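Hellidar Open Day

The Hellidar Open Day is a yearly public visit to the Hellidar robot workshop in Menville, held every February, with one extra session on October 12, 2019. I've been to both kinds, so I get to write this page – corrections welcome!

Background

Leire Escobar started the open day when Hellidar moved into the old Pikevmont building. The first one was tiny (a table, some coffee, one very patient engineer). The October session drew 323 visitors, and the room is rated for 300, so people took turns in the hallway. I got in early and stayed way too long.

The shelf demonstration

Most people come for the store shelf. A humanoid robot works in front of a low, dark display shelf stocked with snack boxes and chip cans, and Trinidad Cifuentes talks you through it in plain words. She told us slim, rigid things are the easy part and that a can lying at an angle gives the planner more to chew on. My nephew wanted to know if it ever gets to eat any of them.
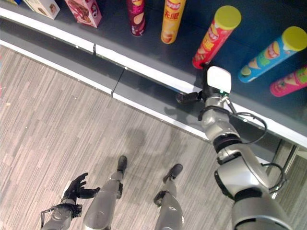
The right gripper just below a red can with a yellow lid, with the black left hand hanging open.

Each session lasts two hours, with a break for questions. Abilio Manzano answers the ones about motors and joints, and he will happily go on about cable routing for as long as you let him. I let him – I learned more about bend radius than I ever planned to.
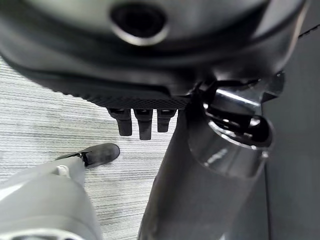 The question I hear most from first-timers is whether you can touch anything. During the demonstration, no. Afterward Aitana Cantero brings out a spare arm made by Pálfi and lets kids move the joints by hand, and plenty of grown-ups get in line too (me included, both times).

Visiting

Entry is free, but you sign up at the front desk. Wear comfy shoes and eat first, the café closes early.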